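**Hestirar hand-held gripper pair**
Sold as a set of two, left and right. Hire or buy.

We have stocked the Hestirar grippers since February and the question we get most is whether they will help a machine do the washing up. So this page is longer than our usual ones, and less cheerful than the maker's leaflet.

A Hestirar gripper is a pair of jaws on a handle. You hold one in each hand and do a job with them, and the movements are recorded so that a robot arm can be taught from them later. All the cleverness in that sentence belongs to the person. The grippers can't do anything on their own, and the leaflet's line about "chores, solved" should be read with that in mind.

What they are good for is finding out how hard a small job is once you take your fingers away. Try picking up something thin and flat with two jaws, then getting it in or out of a bowl without knocking the bowl. Most people slow right down. They tilt the thing, stop, tilt it back. A child could do it bare-handed while talking.
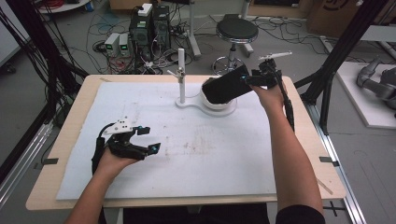
That slowness gets passed on. An arm taught from careful, halting movements will be careful and halting too, and that's on a good day, with the bowl where it was last time. Move the bowl a hand's width, or swap it for a deeper one, and you may be back to the start. Kgomotso Mokoena, who looks after our hire sets, spent an afternoon on a cutlery-sorting job with an arm trained by one of our customers. It managed 6 spoons before it tried to pick up the edge of the tray. She has done the same job by hand for years and was not worried.

**In the box**

- Two grippers, left and right
- Two cables
- Spare jaw tips
- Carry case
- Printed guide (the English is poor, ask us for ours)

**Hire and purchase**

- Hire: £70 a day, 48 hours' notice please
- Purchase: £800 the pair
- Recording software is not included. Lenosia and Ateş both sell packages that work with it, and we don't stock either

**Who should buy it**

Colleges and workshops that want to study the problem. If you want clean plates or packed boxes by next winter, spend the money on a dishwasher or on wages. The Wirkavska set is cheaper, but the handles are stiff and we've stopped hiring it out.

Returns accepted unused, in the original case.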